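How do I get deep creases out of a big cotton tablecloth without ironing the whole thing?

Posted in Home & Laundry by Elīna Navickas

Hi all! I finally have a table long enough for family dinners (thrilled, can you tell?) and I bought three secondhand cloths for it at the Nirkwood flea market. All of them are 100% cotton as far as the tags say, good heavy stuff, and they wash up beautifully. My trouble is the fold lines. They were stored in squares for who knows how long and every crease comes back the minute the cloth is dry. I ironed one on Tuesday and it took most of the evening, and then I put it over the back of a chair and it wrinkled again before anyone sat down to eat.

Is there a trick? I have a normal iron, a small board, no dryer, and a clothesline I share with the neighbors. I'd love to have people over in July and use the cloths a lot, so a method I can repeat without dreading it would be perfect.

2 answers

Samira Abu Hammour
Oh, I love this subject! Big cloths are so much easier than people think once you quit fighting them on a little board. Don't let the cloth dry all the way. Take it off the line while it still feels cool and a bit heavy, then iron it right on the dining table. Put down an old wool blanket first, folded double, and a plain cotton sheet over that. If your table has a finish you care about, test a corner, or use the floor (I do the floor for anything really long).

Start in the middle and work out toward the hems. Press down on the fold lines and hold for a few seconds before you slide. For the old stubborn ones, mix white vinegar and water half and half in a spray bottle, mist the crease, lay a clean rag over it and press through the rag. Try it on a hem first if the color is strong. The smell goes away as it dries, I promise.

And then the best part: spread it on the table the night before! A heavy cotton cloth does a lot of the work under its own weight, and you can smooth the rest with damp hands. A few soft lines left over are fine by me. A tablecloth should look like somebody lives there.

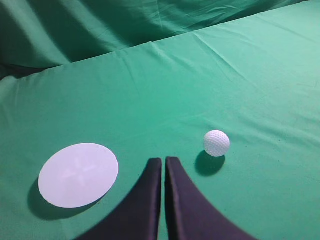
For storage, stop folding into squares. Get a long cardboard tube from a fabric store, cover it with acid-free tissue or an old pillowcase, fold the cloth once lengthwise and roll it up loosely. Mine stand in the hall closet behind the coats and they come out nearly ready to use. I have eight of them now, which my family considers too many, and I'm still looking for a yellow one.

Elīna asked underneath whether the vinegar would be safe on a cloth with an embroidered border, as one of the three has red stitching all the way around and she was scared of it bleeding.

Good thing to ask! Red is the one I'd worry about too. Wet a white rag with plain water, press it on the back of the stitching and see if any color comes off. If it does, skip the vinegar and keep the whole border as dry as you can. If it stays clean, do the same test with the mix. Iron embroidery face down on a thick towel so the stitches don't get flattened. They stand up so nicely that way!

RolgateRuth
just use a steamer. hang it over the shower rod and go top to bottom, pull the hem down with your other hand. works ok on thin ones, heavy cotton you might have to go over it again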